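Chapter 7
Showing Beats Telling: Teaching a Robot by Hand

Let me start with a confession. The first time I tried to get a robot to pick up a cloth, I wrote a program for it. I measured the cloth, I measured the shelf, I typed in where the fingers should go and how far they should close, and I ended up with 315 lines of code that worked beautifully as long as the cloth was lying in exactly the spot where I had measured it. Then I picked it up, put it back down, and the whole thing was useless (a cloth never lands the same way twice, as anybody who folds laundry knows).

My three-year-old niece could do the same job without any code at all! She had watched a grown-up do it. So in this chapter we are going to stop typing for a while and start showing.

7.1 Two ways to show

There are lots of names for this family of methods. You will see "learning from demonstration," "imitation learning," "programming by example," and a few more that people in my field like to argue over. I'll mostly say "demonstration" and leave it there.

What matters to us is where your hands are while you do the showing. In the first setup, your hands are on a set of controls and the robot copies you from a few feet (or a few hundred miles) away. That's teleoperation. We'll build a small one in Section 7.4 with the Nivau arm, and I promise you will knock something over with it. Everyone in my June class did, and so did I, in front of all of them.

In the second setup, you leave the arm out of it. You hold the gripper yourself, with a camera riding on it, walk up to the thing you want moved, and move it. The camera records what the gripper would see, some other sensors keep track of where it went, and later on the arm gets to learn from all of that. I like this one a lot. It's quick, you can do it in rooms where you'd never get a full-size arm through the door, and you can feel right away when a grip is going wrong.

There's a third way, where you grab the real arm by the wrist and push it through the motion. It's lovely for stiff jobs like loading a machine, and we'll get to it in Chapter 9.

7.2 What the gripper gets to look at

Before you record anything, I'd like you to spend some time looking at the world from the tool's side. It is a strange place! The lens is very wide, so straight walls bend and cabinets lean in as if they were curious. Things near the lens get huge. You also lose nearly everything you normally use to judge distance, and you'll catch yourself wanting to duck your head to see around a corner, when of course ducking your head does nothing for a camera that's down at your hand.

Take a folded microfiber cloth in a deep opening. From where you stand, it's a simple job: reach in, pinch, lift. From the gripper's view there's a rounded purple tip sticking up over a thick black rim, and then the rest of it hangs down into the dark where it's much harder to read. The tip is the part worth aiming for.

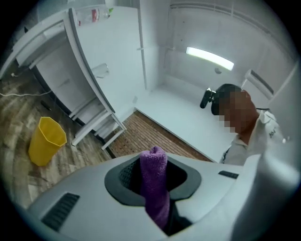

7.3 Planning a demonstration

Now for the part my students skip, every single time. A demonstration that looks fine to you can be nearly worthless to the learner, and the trouble usually starts before you press record. I keep a short set of habits, and I'd like you to borrow them until you've grown your own.

Decide what counts as the start. Is the gripper already over the cloth, or does it come in from across the room? Either is fine, but pick one, write it down, and stick to it for the whole batch.

Come in slowly enough that the camera has a good look at the target. New people rush this part. They know where the cloth is, so they swoop in and grab it, and the recording shows a purple smear followed by success. Give it a beat longer than feels natural.

Don't use what the robot won't have. If you nudge the cloth with your free hand, or peek over the top of the tool to line things up, you are cheating in a way the recording can't show. The learner sees a gripper that magically knew where to go. (I once spent a whole evening hunting for a bug in the Kilier training code that was really me, peeking.)

Change things between takes. Refold the cloth, turn it, push it deeper, walk up from the other side. For our first project at Widonham we collected 200 takes and were very proud of ourselves, and 330 more after we noticed that we'd always come in from the left.

Keep your mistakes, at least the honest ones. If the fingers slip and you go back for a second try, that's gold. A robot that has only ever watched perfect grabs has no idea what to do after a bad one. What you should throw out are the takes where you stopped halfway to answer your phone.

One last thing before we pick up the tools. Give every take a name you'll understand next month, and put the object, the room, and the start position in it. The Cheon recorder will happily number them for you, and you'll happily forget what number 2030 was.

Try it yourself: pick one soft thing and one stiff thing from your kitchen. Do the same short move with each, ten times, and say out loud what your fingers are doing as you go. Write down the first moment you had to change your plan. You'll need those notes in the next section, where we hook up the controls and find out how much of that your hands can still do from across the table.

Widonham Robotics Readers | Contact the author | Copyright, all rights reserved | Page updated 4 Aug 2018 | Back to top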